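Gilar Bench Cell User Manual
Section 2: Setting the grip for bundled cables

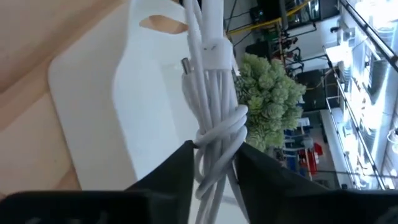

Adaeze Effiong, Cell Set-up and Maintenance, Grevix

Cables are fiddly things to pick up, so put the kettle on and give yourself a decent stretch of time for this one. A strapped bundle has hard spots and soft spots, and the coils love to bulge out just above the fingertips, which means the grip that suited a plastic housing will probably want a little adjusting here.

1. Press Stop on the pendant, wait for the arm to settle, then wipe both black fingers with a dry lint-free cloth. Have a good look at the inner faces while you're there.

2. Open Tools > Grip and load the Soft Bundle profile. Leave the force at 61 for now, even if it looks a bit low to you.

3. Jog the gripper down at slow speed until the bundle sits between the two fingertips, with the strap and any coiled loops above them.

CAUTION: Never close the fingers on a metal connector. It can mark the finger faces, and it won't do the connector any favours either.

4. Close the fingers and check the wrist camera view. You want the straight strands running up the centre, with a finger on either side.

5. Raise the arm slowly. If the bundle slips, lower it again, add 2 to the force and have another go.

NOTE: Loose ends hanging into the gap are fine for a test lift, but tuck them up before you run a full cycle.

6. Save the profile under your own name, please, so the next person still has the original to start from.

Filed under: Manuals > Gilar > Grippers & Wrist Camera

Comments
Yaw Laryea: Step 5 sorted me out, cheers. Mine needed two goes.
Titilayo Adeleke: Does the same profile work with the Jibrin fingers?
Adaeze Effiong: It does, Titilayo, but redo the finger zero first!

Related sections
Replacing worn fingertips
Cleaning the wrist camera lens
Moving profiles over from a Sokura controller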